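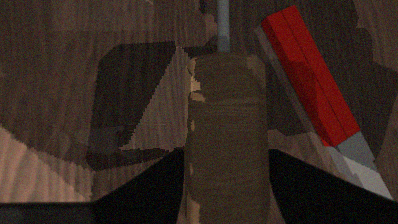
The Grudau arm now has a working simulation, and most of February's bench nights went into it. Members who have not been in the back half of the workshop lately may not know the project has moved from hardware to software for a while. The tool sorting task is the first one we set up: two black fingers on either side of a brown handle with a thin metal shaft, and a red-handled tool lying at an angle next to it. The view is from the wrist camera, looking down at the wooden tabletop. The lighting is set low and noise is added on purpose, as the real bench is dim after dark and the cheap camera we bought is grainy.

Shadows are still a problem. They come out with hard, stepped edges, and raising the shadow map size slowed everything down on the shop computer. We have left it alone for now. Grip friction matters more, and the first values were far too high. The handles stuck to the fingers when the gripper opened. They now let go properly.

We ran 900 simulated grasps over 2 nights using the Rokutier controller code, with the tools placed at a new angle each time. Most of the misses were tools lying close together, where one finger lands on the neighbor before it can close. A narrower fingertip is being drawn up in the Drakberg file format so it can go on either printer. If you have a spool of black PETG you are not using, leave it on the shelf by the saw.

The real arm is still waiting on its 24 volt supply. The old one shut down under load and is not worth repairing. Please do not borrow the bench supply marked Coşkun for other projects until the new one is in.

Next build night is Thursday, March 6, 2025, at the usual time. Bring a laptop if you want to run the simulation yourself. The setup notes are in the shared folder.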